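Logging grasps in sim: what's your rule?
itska_fan
Our house rule at Skekton says every simulated grasp gets a render from the gripper's side before it goes in the results table. Jorton's team thinks this is bureaucracy. I've got 328 entries to redo, so I'm warming to Jorton.

Mine go in like this, fingers either side of the narrow part:
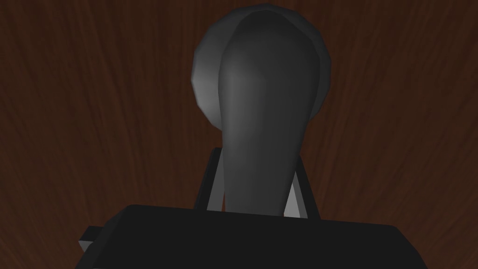

Jerome Maglaya reckons one view proves nothing and wants the contact forces logged too, at 50 Hz.

ok_then
Jerome would. One view, the seed and the software version. Anything more and people start making it up by January.

itska_fan
Start?

gantry14
Forces or it doesn't count. Sorry about your 328.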